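How Does the Offside Rule Work?

Football fans argue about offside more than any other rule. It has only a few parts, and each part can be checked in order.

What is an offside position?

A player is in an offside position when all of these are true:

The player is in the other team's half of the pitch.
The player is closer to the other team's goal line than the ball is.
The player is closer to that goal line than the second-last opponent.

The second-last opponent is usually a defender, as the goalkeeper is usually the last one. If the goalkeeper has run up the pitch, two defenders may be the last two opponents. The rule counts opponents and does not care what position they play.

A player who is level with the second-last opponent is onside. A player standing exactly on the halfway line is onside too.

Which parts of the body count?

The head, body, legs and feet count. The hands and arms do not. The arm ends at the bottom of the armpit, so a shoulder can be offside but an elbow cannot.

When is the position checked?

The position is checked at the moment a teammate plays or touches the ball. It is not checked when the ball arrives. A striker may be well behind the defence by the time the pass reaches her and still be onside.

Try it with a made-up match. Skodano are attacking and Pirkura are defending. A Skodano midfielder kicks the ball forward. At that moment the Skodano striker is level with the second-last Pirkura player. She then sprints into the open space and collects the ball. She is onside and play goes on.

Is it always a foul?

No. Standing in an offside position breaks no rule. The player must also become involved in play. This can mean:

playing or touching the ball
blocking the goalkeeper's view
challenging an opponent for the ball
gaining an advantage when the ball rebounds off a post or an opponent

If the referee decides there is an offence, the other team gets an indirect free kick. A goal cannot be scored straight from this kick – another player has to touch the ball first.
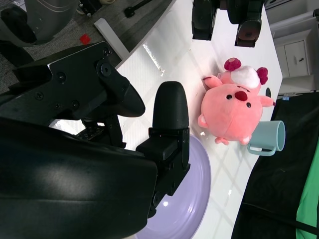

There are three times when a player cannot be offside. These are when the ball comes straight from a goal kick, a throw-in or a corner kick. As soon as a second teammate plays the ball, the normal rule applies again.

Who makes the decision?

The assistant referee moves along the touchline and tries to stay level with the second-last defender or the ball, whichever is nearer the goal line. The flag goes up to signal an offence. The referee makes the final decision and blows the whistle.

Words to know

Touchline: the long line down each side of the pitch.
Goal line: the line at each end, running between the corner flags.
Indirect free kick: a kick where a second player must touch the ball before a goal can count.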